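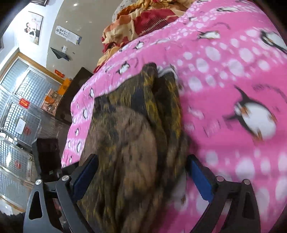

Macedo wished it recorded that a machine which cannot fold a cloth on a bed has no business being called a household machine, and that a steel table in a workshop proves nothing to anyone. The remark was made in the doorway, before I had taken my coat off. I have placed it first at Macedo's request.

REPORT ON A HOME BUILD UNDER RULE 99
Drilthorpe Shared Workshop
Submitted by Reto Pfister, Inspecting Member

1. Purpose of the visit

Under Rule 99, any member who removes a machine from the workshop to complete it at home must receive an inspecting member before the machine is given power. The machine in question is a folding arm registered jointly to Macedo and Danov. It left the workshop in October in the back of a bread van and has since been kept at the Macedo residence in Prinimville, in a passage outside the main bedroom.

I arrived at nine in the morning. The arm stood under a bath towel with its plug taped to its base, as the rule requires. I checked the tape and found it intact. I was then informed that the arm would not be the subject of the morning's work. It was to be taught by example, and the examples were to be made by hand, with hand-held grippers, on the bed.

I stated that I had come to inspect an arm. Danov replied that I was welcome to look at it for as long as I liked.

2. The work observed

The operator holds the gripper by its handle and works the jaws on the cloth, in the manner in which the arm will later be asked to work. Each attempt is called a pass. A pass begins with the cloth thrown down in whatever shape it chooses to take and ends when Macedo says that it has ended. There is no other standard. I asked whether one had been written down, and Macedo said that it had been, on an envelope, and that the envelope had been used to post something.

The cloth is an old one with a pattern of flowers and vines. It was selected by Danov, who holds that a plain cloth is too easy to read and teaches bad habits. Macedo selected it as well, on separate grounds. It had belonged to Macedo's mother, and every person in the family had been taught to fold on it.

I observed passes from nine until shortly before noon. The early ones were poor. Danov pulls at the cloth as though it were stuck to something. Macedo works slowly and will stop with the jaws closed and think, and during these pauses Danov is not permitted to speak. On two occasions Danov spoke. Both passes were thrown out and the cloth was shaken loose again.

By the middle of the morning they had stopped arguing about the corners and begun working on the long fold, where the upper edge is brought over and has to be laid down without dragging the layer beneath it. Macedo's mother, I was told, did this with the side of her hand. The jaws have no side of a hand. The matter was discussed for some time, and they settled on pressing with the tips.

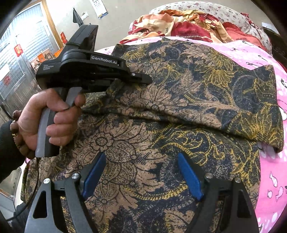

3. Conduct of the inspecting member

The rules require me to report any departure from my duties, and I do so now.

At roughly half past eleven, Danov's wrist became sore and I was offered a gripper. I declined. Macedo observed that the arm would one day be used by people who had no interest in it, and that it ought to learn from at least one such person. I replied that I had served the workshop for a long time and that it was unfair to describe me as having no interest. I then took the gripper.

I had expected it to be simple. Watching from a chair, one sees a hand and a cloth, and the hand appears to be doing very little. With the trigger under my own finger I found that I could not feel where the cloth was. I closed the jaws on air. I closed them on the bedsheet, and raised a penguin by the middle. Danov was courteous about this. Macedo told me to stop looking at the jaws and look at the place where I wanted the edge to be.

My third pass was accepted. I do not claim it was a good fold, and the edges did not meet. Macedo looked at it for a while and said that it was how her brother used to do it, and that it should stay in. I asked whether it would not teach the arm to fold badly. She said the arm would have plenty of good ones to choose from, and that her mother had never refolded his either.

I record this exchange because it bears on the quality of the material, and the workshop may wish to take a view.

4. Findings

The arm was not given power at any time during my visit. The tape on the plug was intact at my departure.

The passage is wide enough for the machine but not for the machine and a person carrying laundry. I recommend that the arm be moved before any trial. Danov proposes to bolt it to a board at the foot of the bed. Macedo proposes that Danov bolt it to a board at the foot of his own bed. No agreement was reached while I was present, and I did not consider it my place to seek one.

The members have asked to keep locker 422, which under the rules should have been given up when the machine left the building. It contains a spare motor and the drawings for an earlier wrist. I support the request.

The members also ask whether passes made by an inspecting member belong to the workshop. I could find nothing in the rules. Until the question is decided, I have agreed that mine may be used, and I have signed a sheet of paper to that effect. The paper was put in a kitchen drawer.
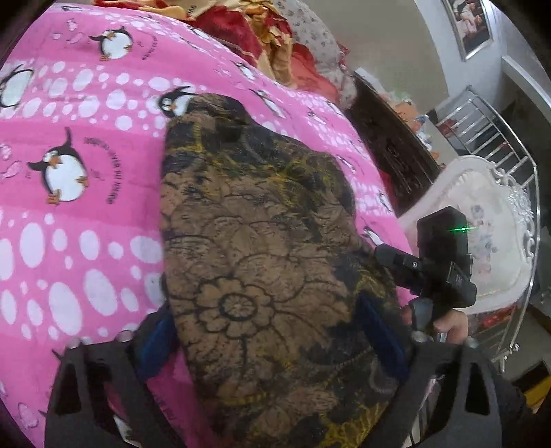 Hand-held gripper on the patterned cloth, both blue pads closed.

5. Further visits

Rule 99 calls for a second visit once the machine is ready for power. I have put my own name forward. I am aware that inspections are meant to be shared out, and that the Prinimville visits should pass to another member after the first. Against this, the route is awkward and I now know it.

There is also the long fold. Macedo holds that the upper layer should be let go a little before it seems ready to be let go, and that the weight of the cloth will do the rest. I did not manage this. I have been practicing in the evenings with kitchen tongs and a tablecloth – an unsuitable one, too stiff – and I believe the fault lies in my releasing both ends together. I would like the opportunity to try it again on the proper cloth before the arm is asked to.

Macedo has been sent a copy of this report and has returned it with one correction. The van that moved the arm was a fish van. I have left the text as submitted and note the correction in this paragraph.

R. Pfister
Drilthorpe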